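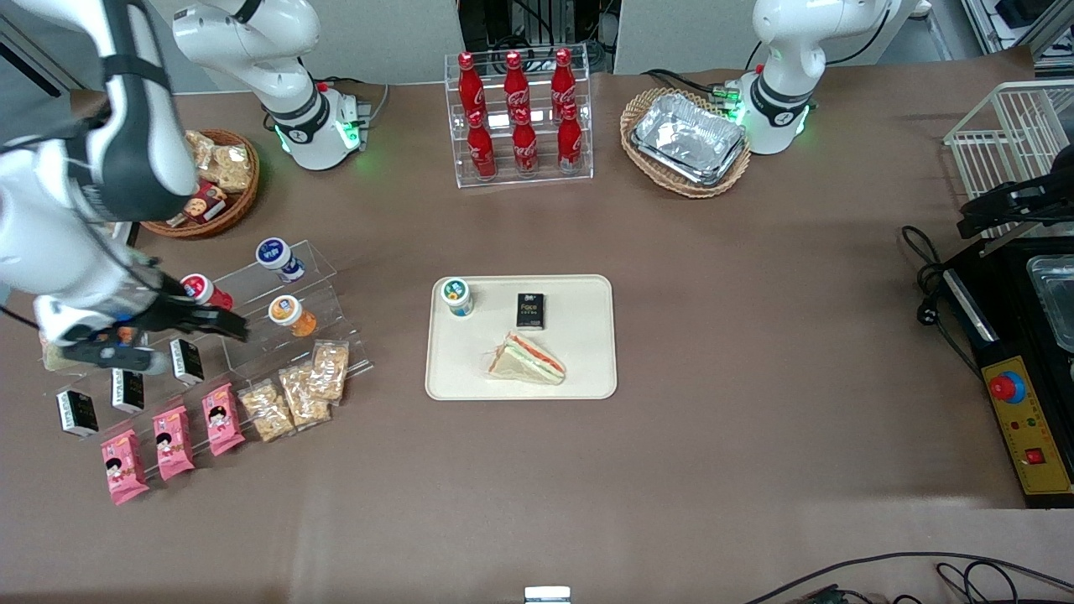

Lunch at Surard is assembled by two arms, one tray and a person with a great deal of patience. The sandwich goes on the tray. Then everything goes back, and somebody says "again."

The company wants a model that can put together a snack order from a shelf, and the model learns by example. Each example is a full run, steered by a human operator and recorded by cameras above the table and at the wrist. The project, called Miten, had 1102 usable runs in March. It now has 2178, and the operators can recite the menu in their sleep.

A good shift yields 60. A bad one yields a long talk about yogurt.

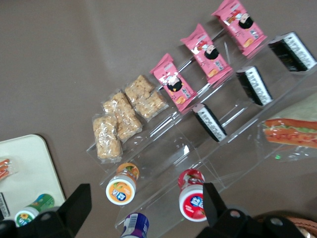
Words and reporting by the Kunwood magazine desk
8 October 2026

Small drink bottles are the snobs of the shelf. Come in a little wide and the finger taps the neighbor, which the operator must then decide whether to fix or throw out. Surard keeps the fixes. A model raised only on perfect grabs, the team says, has no idea what to do after a clumsy one.

So the shelf gets shuffled, the tray gets nudged, and operators are asked to vary their habits, a request that goes over about as well at work as it does at home. One of them always starts with the sandwich. The model had begun to do the same.

The next batch, 115 runs, will start with anything else.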